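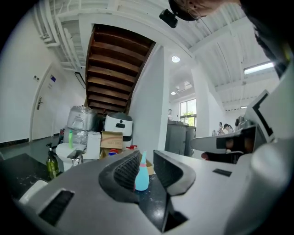 Is the Gronduda data science certificate worth it with no coding background?
Posted Tuesday, September 7, 2021

Working full time in billing, good with spreadsheets, zero Python. The page says 125 hours of class time but nothing on homework. Anyone done it while working? Also do you need stats first or do they teach it? Deadline is coming up so quick answers apreciated.

Dollora

Did the July intake. Doable but tight. Stats is covered in the first two weeks - fast. Do a free Python course before you start, loops and functions at least, or you'll spend every evening catching up. Homework was 4 evenings a week for me.

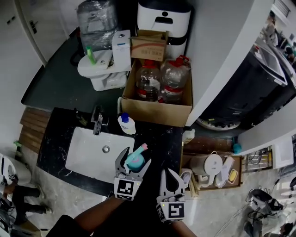

Group project is the good part. You get messy data and have to clean it yourselves, and that's what I got asked about in interviews. Career help was thin, one resume review and a mailing list.

Mirko

depends what you want. certificate alone wont get you a job

Upadhyay

Agree on Python first. I'd add SQL, they barely touch it and every posting wants it.
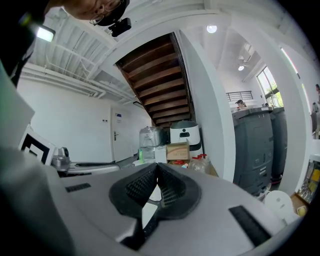
For the final project pick something small you can explain in two minutes. Mine was classifying indoor photos and I went way too broad, forty labels, half of them useless. Simple stuff like a white corrugated ceiling with pipes running across it, as in the photo here, and I had no label that fit. Fewer classes, more examples of each. Ask for the sylabus before you pay, they'll email it.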